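Vovik Robotics Club - Laundry Team call for participants

We want new people for the Laundry Team, and you don't need to have built a robot before!

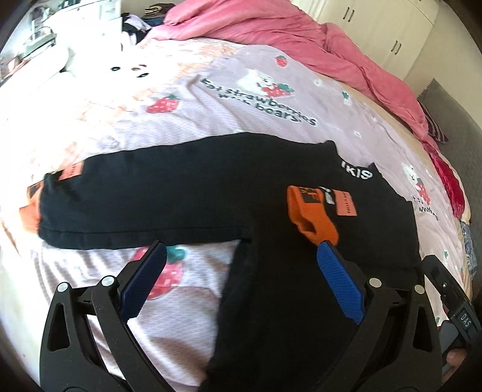

What the project is

The Laundry Team is a student project at the Vovik Robotics Club. We're teaching a robot arm to handle clothes: pick up a sleeve, lay it across the body, fold the whole thing and move on to the next one. Cloth is hard for robots. A box keeps its shape when you grab it, but a sweatshirt has a collar that stands up, sleeves that go where they like and a hem that slides out from under you. That's what makes it so much fun to work on.

Our robot learns from people, so most of the work right now is demonstrating. You work with hand-held grippers and go through a task with real clothes on a real bed, over and over, while the tools record what you do. So far we have 188 good recordings of long-sleeved tops and we'd like a lot more, plus pants, towels and anything with a hood.

Who we're looking for

We have 12 open places this term. Ten are for demonstrators and the other two are for people who would like to work on the software side (some Python helps, but we'll get you going if you've only had one class in it).

Demonstrators need steady hands and a bit of patience. If you fold your shirts in some odd way your grandmother taught you, even better - we want variety. Left-handed people, please apply, we're short of you!

Any student can join, from any department. Last year's team had two nursing students and a music major, and they were some of our best folders.

What you'll do

Sessions run 3 hours, from 4 pm to 7 pm, once a week until the Katona Cup. Your first session is all practice: opening and closing the grippers, picking up a cuff, letting go without dragging the fabric. After that you'll work in pairs and swap jobs whenever your arms get tired. They will get tired the first time.

Between sessions the software people train on the new recordings and we try the result on Tarnar, our robot arm. Everyone is welcome to come and watch. Tarnar's first attempt at a hoodie was terrible and we still love it.

The competition

The Katona Cup is in February. Teams get a basket of clothes they haven't seen before and 10 minutes on the clock. We entered last year in the towel class and want to try the mixed class this time.

What you get

Snacks, a team shirt (you may have to fold it) and your name on the project page. Biderel, our workshop space, is open to all members outside session hours too, so you can use the benches and printers for your own builds.

How to apply

Stop by the Biderel front desk and fill in the short form - name, department, which role you'd like and what times you can't do. Demonstrators don't need a resume. For the software places, add a few lines on something you've coded, however small. We'll answer everyone before the first session.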